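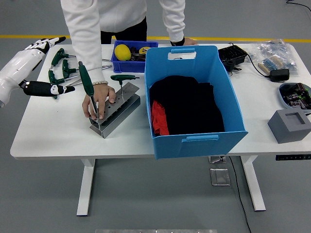

Section 4. Putting together the Nunton loom bench

Now for the fun part! Once the side frames are standing, the Nunton comes together faster than most people expect, and by the end of this section you will have a bench you can sit on. Every joint on the Nunton is closed with a hex bolt, so get yourself a T-handle key like the green ones on the white table. The long shaft reaches right down past the seat rail, and the crossbar gives you plenty of grip without skinning your knuckles. The short bent key in the parts bag will do the job too, only slower.

Before you start, check that the bolts marked B are the longer set. Bag A bolts look nearly the same and will not reach the barrel nuts.

1. Lay the left side frame flat, with the drilled face up.

2. Drop a barrel nut into each hole and turn the slot to line up with the edge of the frame.

3. Stand the seat rail on the frame and start both B bolts by hand, two full turns each. Leave them loose for now. 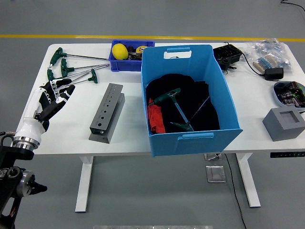 4. Fit the right side frame the same way, then set the whole bench upright on a level floor.

5. Push down on the seat rail with both hands — it should settle with a small click — and tighten the bolts a little at a time, going corner to corner.

CAUTION: Stop when the bolt is snug. The frames are beech, and a long key makes it very easy to crush the wood around the head.

6. Slide the seat board in from the front until the tongue meets the back rail.

Note: On benches with serial numbers below 1482, the tongue is on the other side. Turn the board around and carry on as above.

7. Set the seat height. The lowest position suits most weavers using the Brovel table loom. Dougal Lennox, who drew up the bench, likes his one hole higher, and it's well worth trying both!

Check all the bolts again after a week of weaving. Dry winter air shrinks the wood a bit, so give them another look in December.

Spare B bolts: ask for part 88.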